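Vornis Cell - Setup and Upkeep Report
Group 7, Robotics Lab II, May 2022

What we had to do

Get the Vornis arm cell running in simulation in the Waltach kitchen, then keep it running long enough for the other groups to use it. We took it over in February with no notes except a one page sheet from the Jacobs group. Most of the sheet was out of date.

First job was the base. It was loaded 2 cm too low so the arm hit its own joint limit on every reach over the counter. Raised it, saved the pose, re-ran the homing script. Fine after that.
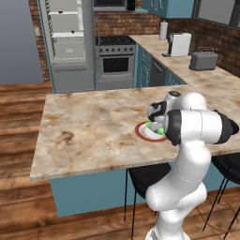

Gripper calibration took the longest. The zero point drifts each time the scene file gets reloaded, so we wrote a check that runs before anything else: go to home, close, open, read the width. If the width is off, stop and re-zero. For the touch test we bring the fingers down on the plate with the red-brown rim, and the green pads have to land in the middle of it, not on the rim. Easy to judge by eye becuase the green shows up well against the white. We left the plate close to the edge of the island on purpose - if the reach is wrong it shows up there first.

Upkeep

Clear the log folder before each session. Reload joint limits after any Funance update, the update resets them. Don't edit the contact settings by hand, we lost a whole session to that.

Results

33 touch tests in the final session, 2 failed. Both were right after a reload where the check got skiped.

Still open: elbow offset, wrist damping. Settings file is in the group folder.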